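The pleasure of a puzzle that fits

There is a drawer in most houses with a wooden puzzle in it. It came from a market stall or an uncle, it was taken apart once, and one piece is missing. Puzzle blocks have had a second life in the past few years, and a good share of the new ones never see a saw. They are chunky, brightly coloured and built around pegs, slots and posts, more like a workshop jig than a parlour game.

The Tradance catalogue, which started in June as a stapled booklet, now lists 52 block sets from small makers. The cheapest has four pieces. The largest, sold under the name Arumugam, comes in a carton the size of a toaster and takes most people an evening.

What separates a good set from a poor one is clearance, the gap between a piece and the hole it goes into. Too tight, and humid weather or a bit of grit will jam it. Too loose, and the piece wobbles and the whole thing feels like a toy for a much younger child. Makers argue about this at length. The people behind the Orero sets cut a test slot for every new shape and try it by hand before they settle on a size. They made 17 versions of one base before they were happy with it.

Colour matters as well. In older puzzles every piece was the same timber, and working out which was which was half the job. The newer sets give each part its own colour, so the difficulty moves to the order of assembly. If a post has to go in before its neighbours, colour will not help you. You still have to see it.

Pieces with a foot are the ones that catch people out. A straight peg goes down and stays down. A piece with a long flat foot needs a slot to lie in, and anything placed too early will be in its way. Beginners tend to fill the easy holes first and then take them all out again.

Pegs have their own quirks. A round one will turn in its hole, so it can go in at any angle. Flat sides on the upper part make a peg easier to grip and turn, and stop it rolling off the table when it is laid down. A rounded tip helps it find the hole.

Coloured pegs, blocks and a black stand on a grey surface.

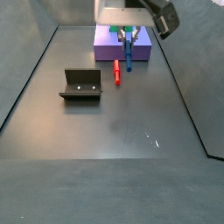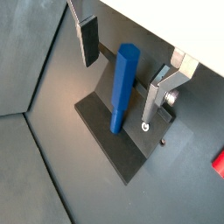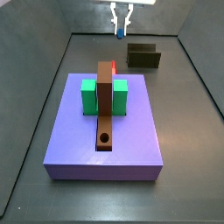

Choosing a first set is mostly a matter of patience, yours or the child's. Anything with nine or fewer pieces can be finished before dinner, and a base with a recess in the top is easier to start on than a loose frame, as the parts have somewhere to sit while you think. Look for one piece that settles the position of the others. The dark brown L in the purple base is a good case: its bar lies along the slot and its post stands between two green blocks, so there is little doubt about which way it faces. Sets without a piece like that are harder, and the boxes rarely say so.

Storage is simple. Keep the parts with their base and out of the sun, and wipe out the slots with a dry brush now and then. Sand is the usual trouble for anyone who takes a set to the beach house. Don't oil the pieces — it collects dust and the fit gets worse.

If a piece does go missing, write to the maker before buying again. Girari keeps spares for all of its current sets and most of the old ones, and its parts list runs to 2,839 entries, sorted by colour and then by length. Measure the hole as well as the nearest matching piece, and send both figures with your order.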